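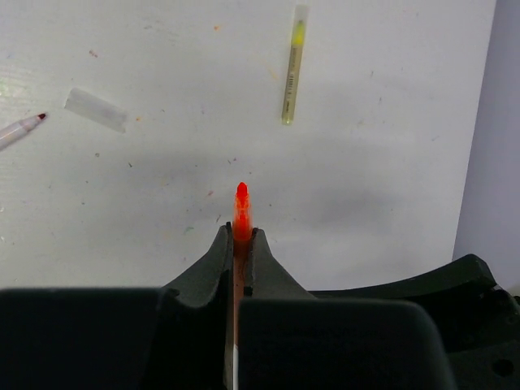 February, late morning, workshop notebook, Ellmont room

Starting a fresh page because the last one has glue on it. The subject for the next few days is markers and the white table, and I want it all in one place so whoever picks this up after me (hello!) doesn't have to read three different pages backwards.

So. The big white table. I love this table. It's the only surface in the room where you can lay out a full-width drawing and still have somewhere to put your elbows, and it makes every color look like itself, which the gray bench does not. But it has turned into a sort of guest book. Orange specks, red ones, a bit of green, some yellow, gray smudges that could be anything. You stop seeing them after a week and then you put down a clean sheet, flip it over, and wonder if the freckle on the back was there when you bought it.

I want two things settled by the end of the month:

1. What takes marker off the table without hurting the table.
2. Which markers we keep for the Clukholm sheets and which go in the giveaway box.

Cleaning first, while I have the energy for it.

Picked a corner, the one nearest the sink, and marked off a patch with masking tape. Tried things in order from gentle to less gentle. Plain warm water on a cotton rag: took off something, mostly dust I think, and left the ink looking brighter than before. Thanks a lot. Dish soap and water, same rag, a bit of elbow: yellow went almost right away, orange faded at the edges. Red stayed put. Green stayed put and looked pleased with itself.

Then the melamine sponge. This does work, I'll give it that, it took the orange down to nothing in maybe a dozen strokes. But I tilted my head to get the window light across the surface and there was a dull spot the exact shape of the sponge. So no. If you use melamine on this table you're sanding it, very slowly, and we'll be able to read where every spill ever was by the matte patches. Sponge has gone back under the sink with a note on it.

Rubbing alcohol, 90 percent, on a folded paper towel. Better! Held it on the red for a slow count of ten, wiped once, most of it came up on the towel. Second go got the rest. Green needed three goes and left a ghost, which I can only see because I know it's there. No dull spot that I can find, though I'm going to look again tomorrow when the sun is on that side. Open the window for this. I did not, and had to go stand in the hallway for a bit.

One thing I did wrong and want to write down: I wiped in circles. With the red that just spreads a pink halo out past the tape. Wipe in one direction, toward yourself, then fold the towel to a clean face. I got the halo off but it cost me half a roll.

After lunch

Markers. We have way too many kinds. I tipped the whole drawer out on the gray bench (not the white one, I do learn) and sorted by color first and then gave up and sorted by whether I'd be sad to lose it. The keepers are mainly from the Stoloro order, plus a handful of older ones that have no right to still be working.

I did swatches on the paper we use for the Clukholm sheets, each color as a single line, then a crosshatch, then a filled square. Notes as I went:

Orange: the best behaved of the bunch. Lays down wet and even, dries fast, doesn't feather. Goes a bit brown if you go over it three times. It's the one we use for the outlines and I think it should stay that way.

Red: gorgeous on paper, a menace everywhere else. Bleeds through if you pause at the end of a line. I've got a little row of dots on the sheet underneath to prove it, one for each time I stopped to think.

Yellow: fine for filling, useless for lines. You can't see it under the overhead lights. Also gets dirty the second it touches another color, and then every yellow line starts out green for an inch. Need to keep a scrap sheet handy to run the tip clean.

Green: dries slowest. I smeared it with the side of my hand at what I'd have called a perfectly safe interval. Give it a full minute, longer for the filled squares.

Gray: we have two grays and they aren't the same gray. One is warmer. I'd been thinking the old sheets had faded, and they hadn't, I'd just grabbed the other pen halfway down. Put a bit of tape around the warm one.

The swatch sheet is in the flat drawer, numbered 272 in the sheet log. Please don't use it as scrap, it looks exactly like scrap.

While I was at it I thought about where the specks come from in the first place, because a drawn line that runs off the edge of the paper looks like a line, and what we've got is mostly dots and flecks. My guess is caps. You pull the cap off with the pen over the table, there's a bead of ink sitting in the cap or on the tip, and off it goes. I tested this over a sheet of newsprint with the red and the orange, pulling the cap quickly and then slowly. Quick pull with the red gave me two little flecks out of maybe fifteen tries. Slow pull gave me none. Orange gave me none either way. That's not a proper trial, I know, but I'm calling it good enough to change how I open a pen.

The other source is resting a pen down tip first while you reach for something. I'm the worst for it. I've drilled a row of holes in an offcut so there's a stand now, pens go in cap down, and it lives at the back of the table where you won't catch it with a sleeve. The holes are slightly too big for the skinny ones so they lean. I'll sleeve those with tape or make a second block, depends how much the leaning annoys me by next week.

Storage, since I have opinions and a page to fill. Flat is better than upright for the double-ended ones. For the single-ended ones I've seen it argued both ways and I've got a cap-down group and a flat group starting today, same colors in both, and I'll draw a line with each at the end of every session and see. Lines go on the long strip pinned beside the door.

Late afternoon, before I pack up

Went back to the taped corner and it's still good. I was half expecting the ghost of the green to come back up as things dried, but no. Ran a fingernail across the cleaned part and then across a part I hadn't touched and they feel the same.

Haven't done the rest of the table. I'd like to see how the corner looks after a day of people leaning on it before I put alcohol over the whole thing, and also I'm out of paper towels. If the Major job comes in before then, lay kraft paper down first, all the way across, and tape it at the edges. The kraft is on the roll behind the door, item 3027 on the shelf list (the white roll next to it is 2093, don't use that one, it's the thin stuff and red goes through it like it isn't there).

Still to do:

Check the corner in morning sun for dull patches
Paper towels, the cheap thick ones
More of the 90 percent, we're down to a third of a bottle
Second pen block with smaller holes
Find out if the warm gray has a refill or if that's the last of it
Try the green on the kraft, see if it dries any quicker

Also the lid of the giveaway box doesn't close anymore. Take some markers, somebody, please – there are some perfectly nice purples in there.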